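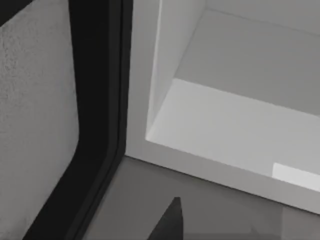
Clinau Manipulation Group | Opinion | 14th July

The cabinet is always clean

I have spent a good part of this year looking into a cabinet that does not exist. It is off-white inside and out, it has never held a mug, and light falls across its floor with a nice hard line where the shadow starts. A dark fingertip comes up toward it from below. I have grown fond of it, the way you grow fond of a waiting room.

Our group trains grasping policies in simulation and then tries them on real arms. So does half the field. My complaint is with how we report it, and I include us, because our last write-up did exactly what I am about to grumble over.

The number in our abstract was 92. That was the success rate, in percent, on reaching into the rendered cabinet and coming out with the object. Further down, past two figures and a paragraph on learning rates, sat the other number, 54, from the real cabinet in our lab at Lostoncombe. Same policy, same object, same arm on paper. We called the difference "the remaining gap," as if it were the last bit of a jigsaw and somebody had just gone to check under the sofa.

I don't think simulation is a cheat. A policy that learned only on hardware would need more patience than we have and more replacement fingers than we can pay for. In the renderer you can run through the night and the only thing that gets hot is the computer. When the arm drives itself through a shelf, you press reset and the shelf forgives you.

What bothers me is which parts of the world we bother to fake. We vary the light. We vary the color of the walls, the height of the base, the tilt of the view. Reviewers like to see that, and it makes a handsome grid of pictures. Then we let the fingertip meet a front lip with a perfectly crisp edge and a friction value that somebody typed in two Octobers ago. I looked it up. The comment beside it says "seems fine."

The real cabinet came from an office clearance in Tunstall and has a lip that flexes. Push down on it and it gives a little, then comes back. Most of our failed grasps began right there, with the finger touching the lip on the way in, and the policy behaving as though it had hit either nothing or a cliff. No amount of repainting the walls was going to teach it otherwise. We had made the thing superbly robust to wallpaper.

When we finally varied the contact instead, with softer edges, stickier edges and a lip that moved, the simulated score went down. This was an awkward week. A lower number in the renderer is hard to love, and there was a short, polite discussion about whether we might leave it out. The real score went up by 7 points, over 100 trials, which is a modest result and should be read as one. One cabinet, one arm, one lab. I would not bet my bicycle on it holding in somebody else's kitchen.

Still, I would like to see three changes, and I would like other people to go first. Put the real number in the abstract and the simulated one in the appendix. List what you did not vary, in plain words, next to the list of what you did. And if a constant in your simulator was picked because it seemed fine, say so in print, with the date if you have it.

The Sarville benchmark asks for none of this at the moment. It asks for a video, a simulated score and a statement on broader impact. Ours ran to half a page and did not mention the lip.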